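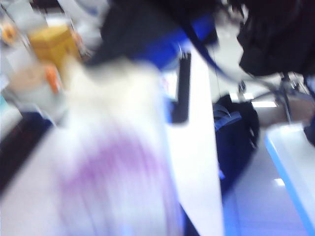 Room 335, Cosemine Building: yellow box, small orange item and white piece with purple pattern

From: Emília Rusnák
To: Cosemine Building occupants list
Date: 23/07/2022
Subject: Re: [cosemine-occupants] Clearing of Room 335, labels and remaining items

Dear colleagues,

Thank you to all those who replied to the first notice. The answers below apply to every group with property in Room 335, including those who wrote to the Facilities Office privately. I have kept the relevant part of the earlier message so that the questions and the replies can be read together.

On Mon, the Mercado Reading Group wrote:
> We have gone through the register for Room 335 and have three questions
> before we start packing.
>
> 1. The register lists 89 entries, but several of them read only "box" or
> "box, yellow." May we rewrite these entries ourselves, or does the office
> wish to do so?
>
> 2. Are printed cloths and paper goods to be packed with the equipment or
> separately? Ours have been kept on the same surface as the small items
> and we would prefer to keep them clean.
>
> 3. We understood that the Nerov annex would take anything without an
> owner. Is that still the arrangement? Two of our members are away until
> the end of July and cannot come in to identify their belongings.

1. Register entries. Groups may rewrite their own entries. Please give the color, the general shape and the name of the group, and add the contents if the item is a container. "Yellow box, flat top, Mercado Reading Group, index cards" is a sufficient entry. Do not change the entry number, even where two entries are found to describe one item. In that case, mark the higher number "duplicate" and leave it in place. The office will remove duplicates when the register is closed.

2. Cloths, paper and plastic sheeting. These are to be packed separately and flat. Cartons for this purpose are available from the Reltik storeroom on the ground floor and should be signed for at the desk. Small loose items, such as caps, tags and rings, should go into the clear bags supplied with the cartons, one bag per group, with a label placed inside the bag. Adhesive labels on the outside came off during the spring move and will not be accepted this time.

3. Items without an owner. The arrangement with the Nerov annex has changed. The annex will accept unlabeled items for temporary storage only, and each must carry a register number. Members who are away may name a colleague to act for them by writing to the Facilities Office before packing begins. A short message is enough, and no form is required.

Several groups also asked about the fixed surroundings and the larger equipment, which the first notice did not cover.

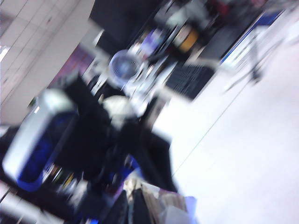
Larger equipment will be moved by the building staff after the small items have been packed, and groups are asked not to carry it down themselves. This applies to screens, panels, cabinets and anything that stands on its own legs. The light metal stand with the thin gray legs has no entry in the register at present, and the group to which it belongs should write to me so that one can be added. The ceiling panels and the blue-edged white strip are outside the scope of the clearing and should be left as they are.

Cables should be coiled, tied and placed in the same carton as the equipment to which they belong. Where a cable cannot be matched, please put it in the carton marked "Cables, unmatched" beside the door. Keyboards, mats and trays may be stacked flat, provided that nothing is placed on top of them. Fans and other items with a mesh or an open housing should be given a carton of their own.

The storage charge remains 300 per group for the full term. Groups with no more than 2 cartons are exempt. Treasury codes may be sent with the final list, and there is no need to send them in advance.

I have been asked whether the shelves may be used during the packing period. They may, but new items should not be brought into the room once a group has submitted its final list. If something must be added, please write to the office first and wait for a register number.

Corrections to the register should be sent to me directly and not to the full list. Questions that concern more than one group may continue to be raised here.

Sincerely,

Emília Rusnák
Facilities Office
Cosemine Building

You are receiving this message as a subscriber to cosemine-occupants. Replies go to all subscribers by default.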